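Let the Teacher Be Slow

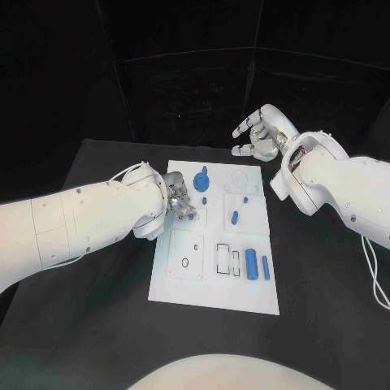

Kneath Quarterly, Volume 4, Issue 3, page 197
2020-04-24

I teach robots by remote control. It is my work at Velutar, and before it I was a machinist for many years, so I have opinions on how a hand learns a job. My opinion today is simple: we record our demonstrations too fast, and we throw away the wrong ones.

Take the peg board. A small blue peg must be pinched between metal fingers and brought over its panel, while the other hand waits near the corner of the board and does nothing. For a person it is a task for a small child. For the operator it is a strange experience, because the fingers are far away and you feel almost nothing in them. You learn to look instead of to touch. You stop above the panel, you look, you correct a little, you stop again.

In many labs this stopping is considered a fault. The manager wants many recordings per hour, and a recording with pauses is marked as poor. When I visited the group in Skuncombe last September, they had a session of 197 demonstrations, and almost 4 in every ten were deleted for hesitation. I asked to watch the deleted ones. Many of them were the best teaching I saw that day. The operator came down at a bad angle, noticed it, went up, and came down again properly. The clean recordings contained no such moment. A robot which learns only from them will know the way when everything is right, and it will know nothing when the peg leans.

I understand the other side. A pause can also be only a tired person who thinks about lunch, and the machine will copy that too. The software we use, Fukach, can not tell the difference between doubt and boredom. But the operator can. So ask the operator! We have a button for marking a failure. I would like a second button, for "here I was correcting", and I would like it to be counted as good work and paid as good work.

My second complaint is about the idle hand. New operators let it hang anywhere, or they move it a little all the time from nervousness. I tell them to put it in one place – open, ready, not touching – and to leave it there until it has a purpose. The robot does not know which movement was important to us.

In the machine shop my first teacher worked slowly when I stood next to him, and at his normal speed when I did not. I ask for the same habit in our labs, and for managers to accept the lower number on the daily sheet.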